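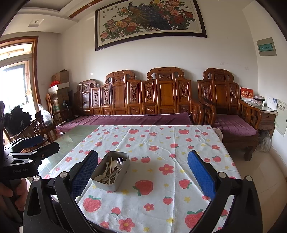
Gray container of utensils, white printed tablecloth.

Festinden Takes

Chamber music rehearsal recordings with bar-level alignments and take notes. README for the second release. Written fast, will be tidied when there is time.

What's in it

35 takes of string and wind chamber music, recorded at Gimholm hall over one season. Each take is a stereo mix plus the separate mics where we still have them. Score alignments for all of it. Take notes for most of it.

Not finished performances. Rehearsal takes – so stops, restarts, pages turning, a cello retuning in the middle of a slow movement. If you want clean concert audio this is the wrong set. If you want to know what a quartet sounds like on the way to a concert, good, keep reading.

Folder layout

audio/mix – stereo mixes, one file per take
audio/close – close mics, one folder per take, one file per instrument
align – plain text tables, bar number and time in seconds
notes – take notes as typed up, spelling left alone
scores – only the Plistirton edition parts, see licence section
old – first release alignments, kept so that older results can be checked

Take names go piece, movement, take letter. A take letter with an x after it means the take breaks off before the double bar. Don't rely on the letters being in order of quality, the players often liked the first one best.

Ensembles

A string quartet, a wind quintet, and a piano trio that came in late and only did the Brabec pieces. The string quartet is on 19 of the takes, so the set leans heavily towards strings. Known problem. Weight your splits accordingly or your model will learn that everything has a viola in it.

The horn is very loud in the quintet takes. That is how it was balanced in the room.

Recording

Main pair on a tall stand in front of the players, a bit higher than head height. Close mics on short stands, one per player, two for piano. Everything at 48 kHz, 24 bit. No compression, no EQ, no noise reduction. Fades at the start and end of the mixes, none on the close mics.

Gimholm has a wooden floor and a fairly long echo in the bass. Heavy curtains drawn for the strings, open for the winds, half and half for the trio because the pianist and the violinist wanted different things. Noted per take in the notes folder under "room".

Heating is audible in the November takes. Low hum with a click when it shuts off. We left it in. The click gets picked up as an onset by almost every detector we tried, so there is a column called heat in the alignment tables, 1 if a click falls within that bar. Please use it.

Alignments

First pass automatic, then corrected by ear against the parts. Repeats are written out as played, so bar numbers can go up and then jump back. Column rep tells you which time through. Some takes skip the repeat, some take it, one takes half of it and then stops to argue. Speech removed there and replaced by silence, length kept the same so nothing shifts.

Pickup bars are bar 0. In the first release they were bar 1 for the quintet and bar 0 for everything else. Our mistake, fixed now, and the main reason to update.

Rubato passages in the Brabec trio are the weak spot. The piano arrives before the strings in a lot of places and there isn't one right answer for where the bar starts. We followed the left hand of the piano. Column conf is lower in those bars.

Tuning

Strings and trio at 440. Quintet drifts sharp over the evening, the last takes noticeably so. Tuning notes recorded seperately at the head of each session in audio/tuning. Not every session has one. Sorry.

Take notes

Typed from what was said or pencilled after each take. Short. Things like "better, second subject still late" or "again from letter C, less vibrato". Useful for anyone working on how players judge their own playing. Not useful as quality labels on their own. A take marked "fine" can mean very good or that it was late and everyone wanted to go home.

Names and personal remarks taken out. If you find one we missed, tell us and we'll pull the file the same day.

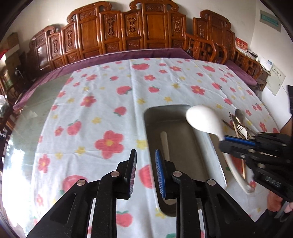
One listener who worked through the first release wrote back that the close mics were far more useful than the mixes, and asked why the second violin was so quiet in all of the slow movements. Said it sounded like a fader left down. Also wanted the take notes as a single table instead of separate files.

Answer to the first – no fader, the mic was placed further off and pointed at the stand. Gain is the same all the way through. We put a correction value in the notes folder and left the audio itself untouched. On the table, yes, good idea, done. See notes/all_notes.txt.

Suggested splits

Split by session, not by take. Takes from the same evening share a room, a temperature and usually a mood. We hold out 6 takes as a test set, listed in splits/test.txt. All three groups are in there. Please don't tune on them.

If you need a validation set, make your own from the rest and say which takes you used.

Good for

Score following. Onset detection in real rooms. Comparing tempo between takes of the same movement. Teaching – a couple of people have used the x takes in class to talk about rehearsal technique, seems to go well.

Not good for

Identifying players. Don't. Also not for ranking ensembles against each other, they were playing different music in diffrent conditions.

Known gaps

Close mic for bassoon missing in two takes, cable fault.
Last chord clipped in one of the Brabec scherzo takes. Left in, marked clip in the table.
Page turns not annotated.
No dynamics in the alignment tables yet. Half done.
Parts for the quintet pieces not included, rights still unclear.

Licence and credit

Audio and alignments free for research and teaching, no resale. Scores in the Plistirton edition are included by permission and stay under the publisher's own terms, so read the text file in that folder before copying anything out. Credit as "Festinden Takes, second release" and say whether you used the mixes or the close mics.

Changes since the first release

Pickup bars fixed. Trio added. heat and conf columns added. Notes merged into a single table, seperate files kept as well. Two duplicate takes removed – same audio under two letters, good catch by whoever sent that in. Sample rate typo in the old README corrected.

Contact

Use the issues page. Looked at on Wednesday evenings, mostly. Include the take name and the bar number if it's an alignment problem, otherwise we have to listen to the whole thing again to find it.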